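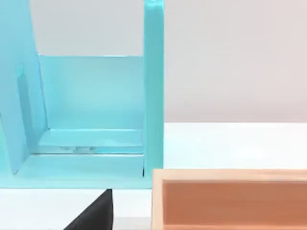

The second time somebody broke into my car, I didn't even call it in right away. I sat on the curb outside the Kozłowski bakery with my coffee and looked at the glass all over the passenger seat, and I thought, well, there goes my Saturday money again.

They got a gym bag (my worst sneakers, good luck to them) and a phone charger. The window cost me way more than the bag did.

When I finally called, the officer who came out was really nice about it. She told me there had been 17 break-ins along Vurnero Street since April, nearly all of them between midnight and dawn, and that two men in a gray pickup had been seen at several of them. No plate, though. One neighbor's doorbell had caught the truck rolling by with its lights off!

So I started going to the block meetings. I'd never been to one in my life and figured it would be six people arguing about parking. There were some 80 of us packed into the old Tumero furniture store, and yes, we argued about parking, but we also swapped stories for two hours and I came home knowing half my street by sight.

The police found the truck on 12 September 2022, parked behind a car wash out in Zirora with a pile of other people's stuff in the back. Still no arrests. My gym bag was in there, sneakers and all, and I have to go sign for it next week.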